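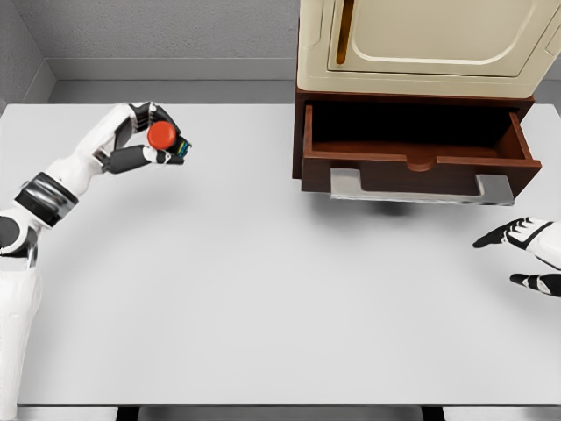 Simulated drawer task: red object in the left hand, drawer open and empty.

From: Ghazala Dogar
Date: 11/03/2022
Subject: Re: Tanetetti and tidying up

> The new Tanetetti render is worth a look. If it can put things
> away in a drawer, then clearing a kitchen worktop can't be far
> behind. Brustilex reckon they'll have it in real homes by
> December. Why are people on this list still so gloomy?

Because it's a render. I have nothing against simulation, and I'm sure it saves a lot of broken fingers, but look at what the job has been boiled down to. A bare white table, one small red thing to hold, and a drawer with a handle running nearly its full width. My kitchen drawers have little round knobs, and one of them only opens if you lift it first.

The note from Brustilex says 1,153 runs. It doesn't say how many ended with the thing in the drawer and the drawer shut, and I've asked twice. When we had the Flustetti arm on the packing bench at Bukhari it did 50 cartons without a hitch, then spent almost a whole shift failing to pick up a bag of washers. The demo had used boxes.

I'd be happy to be wrong. Give it a real drawer with 8 odd spoons, a tin opener and some string in it, and let it find room for one more item. Three goes, filmed straight through at normal speed. Does anyone have a contact there who would agree to that?

Ghazala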